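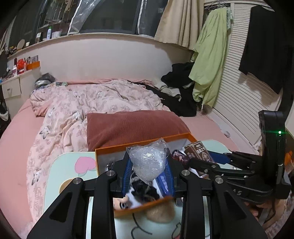

Figure 1. Clear plastic bundle above the orange-rimmed box, bed table setting.

Lareo Small Box Tidying
README, version 4

Summary

Lareo is a collection of short records of mixed household items being put into and taken out of an open box. It covers the kind of box that collects packets, wrappers, bits of fabric and small cartons until somebody sorts it. The labels describe the items and the state of the box. Footage and labels are distributed together.

Setting

Records in the bed group use a small mint-green table with rounded corners, placed on top of a bed. The tabletop has a cartoon print, including a pink heart shape and a leaf shape. The print was left uncovered and should be treated as background. Printed shapes on the table are never labeled as items, even when their outline resembles one.

The box is shallow, with an orange rim and a white interior. Its position on the table is not fixed between records.

Item classes

There are 9 classes. An item gets one class only.

film: clear or translucent plastic, crumpled or flat
fabric: cloth and anything that bunches like cloth
packet: flexible printed packaging, any color
carton: folded card packaging with flat faces
metal: small shiny parts without packaging
rounded: items with no flat resting face
figure: items with a printed or molded face or eye
paper: loose sheets, receipts, tags
other: anything that cannot be placed above

Figure 1 has film over the box, with a black bunched item under it (labeled fabric), a blue packet and a tilted brown carton. The peach item with the ringed, eye-like circle is labeled figure. The item at the right end with the reddish and white pattern is labeled rounded.

Label fields

record_id: text
class: one of the names above
location: in_box, on_table, held, out_of_view
covered: none, partial, full
contact: list of other items touched
note: free text, often empty

An item between the finger pads is "held" even if part of it is below the rim. "Covered" refers to what the view allows.

Known problems

Film is the weakest class. Glare breaks up the outline, and a bundle changes shape whenever it is handled. Outlines for film were drawn to the outer loose corners and include gaps you can see through. Expect disagreement at the edges.

Dark fabric against other dark items was often labeled as one piece in version 3. Those labels were redone, but nearly 30 records still carry the old note text.

Text on packaging was not transcribed. Orientation of cartons is not given. Weight is not given.

The near rim of the box is frequently blurred. Use the far rim for alignment where both are present.

Splits

Train and test are split by record. The test split holds 60 records. The same box and table may occur in both, so results say little about other furniture.

Changes

4: fabric labels redone, "covered" field added
3: paper separated from packet
2: Beyene and Humberg groups merged into one folder
1: first upload, August

Last edited 4/22/25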